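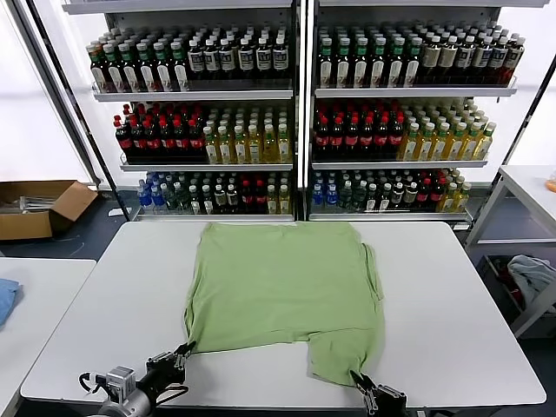

Dresilon is hiring folding cell operators for its garment and stockroom site in Lanness. The job used to be called garment finisher, and most of the people doing it now came up under that title. Robot arms have taken over part of the folding, and the operator's day has changed with them. An operator gets the piece ready, watches the arms do it, and steps in when the fold goes wrong. A T-shirt is the usual work: it goes flat on the white table, a gripper takes a corner on each side, and the creases that form where the fabric is pulled are one of the things you will learn to read. We are filling positions on the day and evening shifts, starting in July.

About the site

Lanness handles two kinds of goods. The garment side receives returned and rental clothing, sorts it, folds it and sends it back out. The stockroom side keeps bottled drinks and small dry goods for vending and office customers. Both sides share one floor, and operators are trained on both, though you will spend most of your hours on garments. The site handled 3826 garments in its busiest week last year, all but a small share of them folded by hand. The first two cells were installed over the winter by Thiele, who also service them. More are planned.

Current staff were offered the operator role before this notice went out. Most took it. A few chose to stay on hand folding, and that work continues for delicate items, knitwear and anything with hardware on it. No one was let go when the cells came in. We do expect to hire fewer hand folders in the future, and applicants should know that.

What you will do

Lay out garments for the cell and check that they are right side up and the sleeves are free.
Start, pause and restart the arms from the panel.
Clear a dropped or twisted piece and decide whether to send it through again or fold it yourself.
Mark failed folds on the log by type, such as missed corner, caught sleeve or double layer.
Check finished folds against the size board and stack them for packing.
Wipe down tables and inspect gripper fingers at the start and end of shift.
Refill drink shelves and rotate stock by date when the garment side is slow.
Fold by hand when a cell is down.

You will not program the arms. You will be asked to say what you see, and the Thiele technicians use the operator log when they make changes. Several settings in use today came from notes the operators wrote.

What has changed about the work

We would like applicants to have a fair picture of this before they apply.

There is less reaching and less repeated wrist motion than in hand folding. There is more standing in one spot and more watching. Some people find the watching harder than the folding. Operators rotate between the cell, packing and the stockroom every two hours for that reason, and the rotation is not skipped when we are busy.

Hand folding at Lanness used to carry an individual piece rate. Operators are paid by the hour, and there is no individual piece rate on the cells. The speed of the arms is set for the shift and does not count for or against you. The failed fold log is not used in performance reviews.

The cells are slower than a good hand folder on most pieces. They run through breaks on simple items if someone is assigned to them, and the person assigned takes their own break before or after. Breaks are never shortened to keep a cell running.

Cameras on the cells record the work surface so that the arms can find the cloth. Your hands and forearms will be in those recordings at times. Recordings are kept for 200 days and then deleted. They are not used for timekeeping. You will get the written policy with your offer and can ask questions before you sign.

What we are looking for

You do not need experience with robots. Experience in laundry, retail stock, tailoring, warehouse or kitchen work is useful. You should be able to stand for most of a shift, lift a full case of drinks, and tell the light shades of fabric apart under white lighting. Basic written English is needed for the log. You must be 18 or older.

We do not ask for a diploma. If you have worked a machine of any kind and had to stop it when something was off, put that in your application.

Training

Training is four weeks, paid at the full rate. The first week is hand folding, and everyone does it, including people who have folded for a living. The second is at our partner site in Clesau, where there is a practice cell that is not connected to live orders. Transport from Lanness to Clesau is provided and travel time is paid. Weeks three and four are on the floor beside a current operator. You run a cell alone only after you and your trainer both sign off.

Pay and hours

Starting pay for full-time operators is $1640 every two weeks before tax. Part-time operators get the same hourly rate. Evening shift carries an added amount per hour, which will be listed in your offer. Health coverage begins after the first full month. Uniform shirts and work shoes are supplied.

Day shift is 6:30 a.m. to 2:30 p.m. Evening shift is 2:30 p.m. to 10:30 p.m. Tell us which you prefer and whether you can do the other one if needed.

How to apply

Use the form on the Dresilon jobs page and enter reference 2127, or pick up a paper form at the front desk in Lanness. A resume is fine but not required. Please include your last two jobs and the earliest date you could start.

Applicants we want to meet will be invited to a one-hour visit. You will see a cell running, fold a few pieces by hand, and talk with two operators without a manager in the room. There is no written test. We answer every application, including the ones we turn down.

Posted 7 April 2022. The posting stays open until all positions are filled.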